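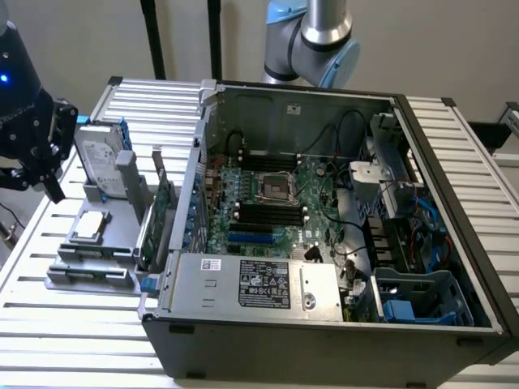
The Dalto bench, with an opened desktop tower and its parts fixture.

Dalto (task sequencer)

Dalto is a piece of software that decides what a robot arm should do next when it's putting a desktop computer together. It sits between the perception side (what's on the bench, and where) and the motion side (how the arm gets there), and it spends its life answering one question: which step now? I've written most of the articles on this wiki about the Devanora tools, and this is the one people keep asking me to make longer, so I did. I work on Dalto, so read my opinions as opinions.

Name and origin

Tâm Châu wrote the first version in a month, mostly in the evenings, as a replacement for a long script that everybody was scared to touch. The script ran the assembly in one fixed order. If a part went in crooked at step three, it happily carried on to step four! Tâm called the new thing Dalto and never told us why. The older script is still in the repository under the name Brorkivow, and a couple of our regression tests compare against it, so please don't delete it.

How it works

Dalto keeps a list of facts about the bench. A fact is something small and boring, like "card slot two is empty" or "drive is in fixture" or "gripper is open." Every step in the library says which facts it needs before it can start and which facts it expects afterward. The planner looks at what's true now, looks at the goal, and strings steps together until it has a route from one to the other. That's ordinary symbolic planning, the kind you'd find in any textbook, and I like it that way (I can read the output at two in the morning and still follow it).

The library has 40 steps at the moment. Plenty of them are close cousins. Picking a hard drive out of its holder and picking a card out of its slot share nearly all their code, but the grasp is different and so is the retreat, and we found it easier to keep them apart than to have one giant step with a dozen switches.

Where facts come from

Facts come in from the perception node, which runs its own process and publishes a fresh set after each step. Each one has a score attached. Dalto accepts a fact above the threshold, throws it out below a second, lower threshold, and for anything in between it asks for another look. "Another look" can mean moving the arm out of the way first, and this is where the planner earns its keep, because getting the arm out of the way is a step too, with its own needs.

The parts fixture helps a lot. It's a gray 3D-printed piece that sits to the left of the computer, and every part has a place in it, so perception never has to search a pile. It only has to say whether a given place is full. Minttu Jääskeläinen drew the fixture model and also maintains the matching file that tells Dalto what goes where. If you change one, change the other! I have forgotten this twice. 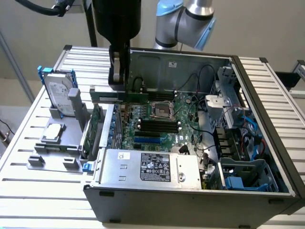 Expansion cards deserve their own section, because they cause most of our replans. The slots run parallel and look a lot alike from overhead, and being off by one is an easy mistake for the pose estimate to make. So the insert step is split in half. The first half brings the card over the board and stops. Perception then checks the card against the slot, and Dalto won't start the second half until it has an "aligned" fact with a good score. If it doesn't get one, it backs up and tries the approach again, and after 2 failed tries it calls a person over.

Sang-wook Nam wanted that check done inside the motion controller, as part of one smooth move. He has a point about speed. We talked it over for a long time and kept the pause, mainly so the log shows a clean record of what the planner believed right before the push.

Replanning

After every step, Dalto compares the facts it expected with the facts it got. If they match, on it goes. If they don't, it drops the rest of the plan and builds a new one from scratch. People ask why we don't patch the old plan instead. Building a fresh one takes 19 milliseconds on the bench computer, so there's not much to save.

Log and replay

Each run writes a plain text log with the facts, the chosen step and the result. Daranee Saengthong built the replay tool, called Ok (yes, just Ok), which feeds an old log back through the current planner and shows you where it would choose differently. We have 415 logs in the replay set. I run the whole thing before every merge, and it has caught more of my mistakes than I'd like to list in a public article.

Known problems

Cables are the big one. Dalto has no good way to say "there's a cable lying across this," so it treats the board as either reachable or blocked, and that's too blunt. Mi-kyung Cho is working on a softer version with a cost for each approach direction, planned for June.

The other one is parts that are nearly in place. A fact is true or false in Dalto, and a half-seated card is neither.

See also: Ok (replay tool); Brorkivow; Parts fixture file format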